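The Rulebook Taped to the Door

I've been writing about machines for a good while now, and I'll admit I used to skip the safety pages. You know the ones. Little triangles, a cartoon hand getting pinched, forty languages. So when Shanthi Pathirana told me over the phone that the most interesting thing in her shop was a rulebook, I nearly talked her into showing me something else.

I'm glad I didn't! Shanthi runs the small-arm program at Hedach, which takes up the back half of a former print works in Escobedo. They teach robot arms to pick things up and put them down, and they rent bench time to other outfits doing the same. The rulebook is three sheets of paper taped to the inside of the door. It started out a lot longer. "The old one was a binder," she told me, "and I found a sandwich wrapper marking the page on emergency stops."

Henryk Żak wrote the short version. He came over from Stalteck, where he spent years signing off on big fenced-in welding cells, the sort of place where you don't go near a robot without a padlock in your pocket. He doesn't think small arms are harmless (he showed me a bruise on his thumb to make the point, and was a bit proud of it, I think). What bothers him is people treating the paperwork as something that happens once, on the day the arm gets bolted down. You change the fingers on a gripper and you've got a different machine. New edges, new pinch points, maybe a new weight hanging off the wrist. His first rule says so in plain words: change the tool, do the check again.

The check has a form, naturally. The last one filed before my visit was number 1437, and it was for a gripper change that took less time than filling in the form did. I asked Henryk if that drove people nuts. He said yes, cheerfully, and kept walking.

The second sheet is all about the bench, and this is where I started taking notes in earnest. One object on the table at a time while you're setting up. Phones, mugs and screwdrivers go on the shelf. Lights stay how they were when the last check was done, and if you move a lamp you write it down.
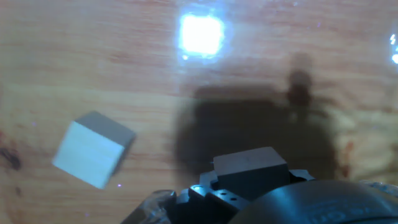
I hadn't given lighting a thought before this. A shiny tabletop throws the overhead lamp right back up, and the arm drags its own shadow around wherever it goes, so what the camera gets depends on where the arm happens to be. Shanthi's people argued for weeks over whether that belonged in a safety document at all. Isn't it a quality problem? Henryk's answer was that a robot reaching for the wrong spot is everybody's problem, and he wanted it on the same sheet. He won, though there's a pencil note in the margin that says "still disagree" with two sets of initials.

Speed was the other big fight. During setup, their house limit is 300 millimeters a second at the tool, and there's a key switch to go any faster. A visiting team from Warkia thought that was painfully slow and said so. I stood at the bench and watched an arm come toward me at that speed and, well, I took a step back anyway. It's one thing to read a number and another to have it coming at your belt buckle.

What I like about the third sheet is that it's mostly blank. It's where people write down close calls, no names needed. A sleeve caught on a bracket. A cable that got yanked. Somebody leaned in to straighten a block while the program was only paused, and somebody else hollered. Shanthi reads the new ones out at the morning meeting, and if the same thing turns up a second time, one of the rules gets rewritten that day, in pen if need be.

I asked if she'd ever go back to the binder. She still has it, as it happens. It's under the short leg of the coffee table.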